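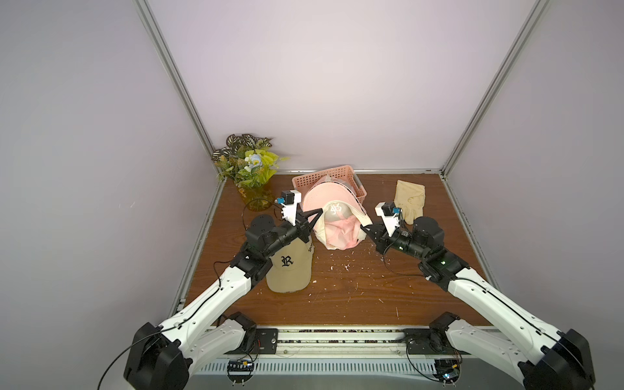
Two arms, one table, plenty of crumbs.

My college sent me another alumni award nomination form last week, the third since spring, and this time I read the whole thing before putting it in the recycling. I graduated from Emthorpe College long enough ago that the dorm I lived in has been renamed twice. I liked the place. I still give them a little money when a student calls and sounds nervous. But I have doubts about these awards, and the form didn't help.

There are 18 categories now. When I was a student there was one, and it went to whoever had been a doctor the longest. Now you can be a Rising Alum, an Alum of Impact, an Alum of Lasting Impact (I'd love to know where the line is), or a recipient of the Fenska Medal for Leadership. The Fenska Medal is named for the family that paid for the new dining hall. Last year it went to a man who sits on the board with two of them. Maybe he earned it. The write-up in the magazine ran a full page and used the word "visionary" four times, and I finished it without learning what he does at Cikton all day.

Then there's the dinner. Tickets are $126 a person, or you can "host" a table, and the form asks, right under the nominee's name, whether the nominee or the nominee's employer might want to host one. I would like somebody in the alumni office to explain to me why that question is on the form. I emailed to ask. The reply thanked me for my engagement and attached the form again.

What bugs me is that I know who I'd pick. Hema Reddy lived across the hall from me sophomore year. She has taught high school chemistry in the same town ever since, and she runs a Saturday program out of the library that has sent 80 kids on to college, a lot of them the first in their family. She writes their recommendation letters by hand first and then types them, which strikes me as a terrible system. I called her and asked if she'd mind being nominated. She wanted to know if she'd have to buy a dress.

So I got as far as section 2, where they want "measurable outcomes" and a professional headshot. Hema doesn't have a headshot. She has a staff ID from the Oddsson school district in which her eyes are closed. Section 3 wants links to press coverage. There was one article, in a paper that has since folded.

I may send it in anyway, with the ID photo. The deadline is the end of July and I have the kids' names from her, the ones who said it was fine to share. I don't expect much. If the medal goes to another board member I'll probably write about it, and I'll probably still pick up when the nervous student calls in the fall.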